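제목: [살림나눔] Re: 좁은 조리대에서 그릇 몇 개까지 꺼내 두시나요?
보낸이: Erlinda Sarmiento
받는이: 살림나눔 메일링 리스트

안녕하세요, 에를린다예요. 답장이 늦었습니다. 10월 들어 부엌을 한바탕 뒤집느라 메일함을 못 열었어요 ㅎㅎ

먼저 플로란테 님이 지난번에 쓰신 글을 붙여 둘게요.

> 보낸이: Florante Agbayani
> 저희 집은 찬장 문을 열 때마다 그릇이 쏟아질 것 같습니다.
> 그래서 매일 쓰는 것만 밖에 두려고 하는데, 기준을 못 잡겠어요.
> 유리컵이랑 플라스틱 그릇을 같이 내놓아도 괜찮을까요?
> 색이 제각각이라 어수선해 보일까 봐 걱정도 되고요.

저도 딱 그 고민을 하다가 결국 다 꺼내 봤거든요. 찬장 한 칸을 통째로 비우고, 아침 먹을 때 손이 가는 것만 다시 골랐어요. 그러고 나니 남은 게 정말 얼마 안 되더라고요! 제일 먼저 살아남은 건 세로로 잔골이 잡힌 유리컵이에요. 푸른 기가 아주 살짝 돌아서 회색 점박이 상판 위에 두면 참 시원해 보여요. 물도 마시고, 가끔은 자잘한 물건을 담아 두기도 하고요.
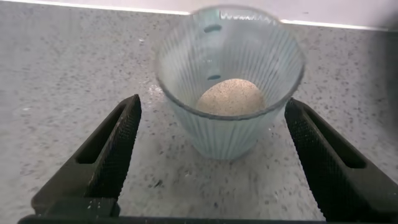 컵은 그렇게 금방 정했는데 문제는 그릇이었어요. 유리나 도자기 그릇은 예뻐도 겹쳐 놓으면 꺼낼 때마다 신경이 쓰여서, 무거운 건 전부 아래 칸으로 내렸습니다. 밖에는 가벼운 플라스틱만 두기로 했어요. 나물 무칠 때, 과일 씻어 담을 때, 달걀 풀 때(저는 달걀을 꼭 넓은 데서 풀어야 속이 시원해요) 다 그걸로 해결이 되니까요.

색 걱정은 저도 했어요. 처음엔 흰색으로 싹 맞출까 싶어서 Hulstead 매장까지 가서 한참 서성였는데, 빈손으로 나왔습니다. 집에 멀쩡한 그릇이 있는데 또 사는 게 영 내키지 않더라고요. 대신 진한 청록색이랑 연한 분홍색을 남겼어요. 상판이 회색이고 벽이 밋밋하니까 그릇에 색이 있는 편이 오히려 저는 좋았어요. 청록색은 테두리가 살짝 물결처럼 생겨서 나물 담아 그대로 상에 올려도 그럴듯하고요.

자리는 벽 쪽으로 바짝 붙이는 걸 추천해요. 앞쪽을 비워 둬야 도마를 놓을 수 있거든요. 저는 예전에 앞쪽부터 채워 놓고 도마를 개수대 위에 걸쳐 쓰다가 양파를 두 번이나 빠뜨렸습니다. 그 뒤로는 무조건 뒤쪽부터예요.

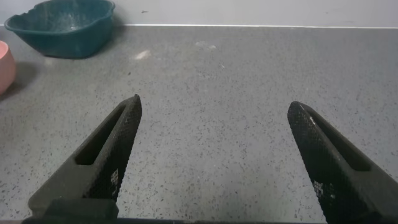 플로란테 님은 벽에 붙이면 그 뒤를 닦기가 번거롭지 않냐고 따로 물어 오셨어요. 본인은 벽에서 손가락 두 마디쯤 띄워 놓고, 저녁 설거지 끝나면 마른행주를 그 틈으로 한 번 쓱 밀어 넣는다고 하시더라고요. 그릇을 안 들어도 되니까 그나마 매일 하게 된다고요. 이건 저도 따라 해 보려고요. 저는 그릇을 다 들고 닦는 편이라 귀찮은 날은 그냥 넘어가곤 했거든요(다들 그러시죠?).

그리고 점박이 상판 쓰시는 분들, 이거 얼룩이 진짜 안 보여요. 편하긴 한데 그래서 더 방심하게 됩니다. 저는 Jovadia 행주를 쓰다가 보풀이 자꾸 남아서 요새는 낡은 면 티셔츠를 잘라 써요. 옆에서 비스듬히 들여다보면 위에서는 안 보이던 자국이 보이니까, 닦고 나서 한 번쯤 고개를 숙여 보세요. 물 자국은 마른 천으로 한 번 더 문지르면 대체로 없어지고, 안 없어지는 건 저도 아직 답을 못 찾았어요. 좋은 방법 아시는 분은 꼭 좀 알려 주세요.

유리컵과 플라스틱을 같이 내놓는 건 저는 괜찮다고 봐요. 다만 컵을 그릇 안에 넣어 두진 마세요. 꺼내다가 이 빠뜨리기 딱 좋아요. 잔골 있는 컵은 골 사이에 물때가 끼니까 부드러운 솔로 위아래 방향으로 닦으시고요. 옆으로 문지르면 아무리 해도 그대로예요.

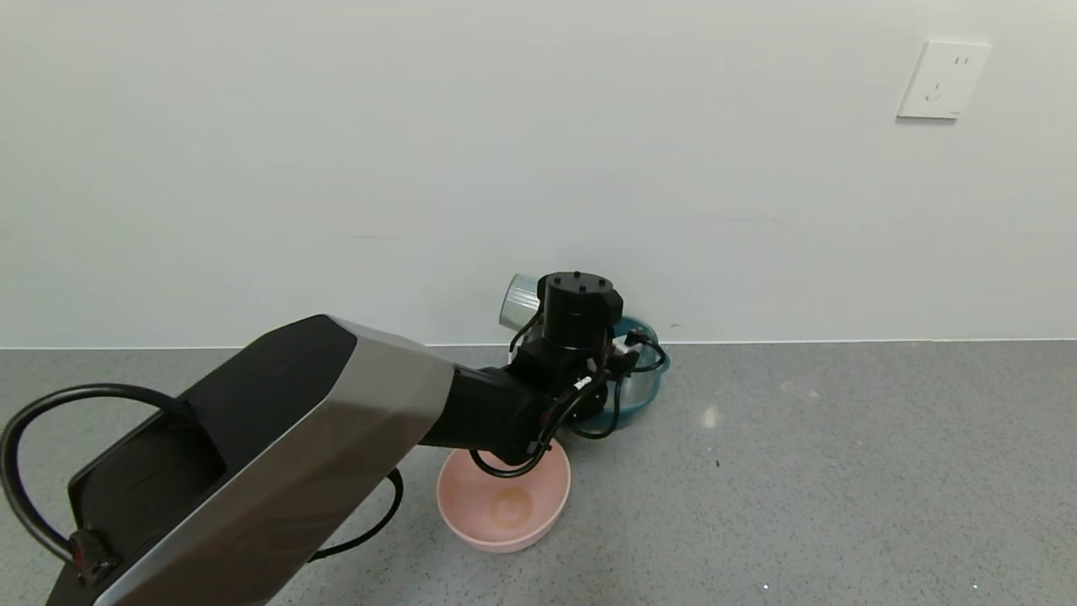

회색 점박이 바닥 위의 분홍색 플라스틱 그릇. 테두리가 둥글고 속이 얕음.

분홍색은 속이 얕아서 국물 있는 건 못 담지만 콩나물 다듬을 때는 이만한 게 없어요. 쪼그려 앉아서 손만 쏙쏙 넣으면 되거든요. 깊은 그릇은 손목이 꺾여서 오래 못 하겠더라고요.

아, 그리고 아래 칸으로 내린 도자기 중에 넉 달 넘게 한 번도 안 쓴 접시가 있어서 나눔하려고 해요. 필요하신 분은 리스트 말고 저한테 따로 메일 주세요. 저녁 8시 넘어서는 답장이 다음 날로 넘어갑니다. Tetow 쪽에 사시는 분이면 제가 나가는 길에 들고 갈게요.

에를린다 드림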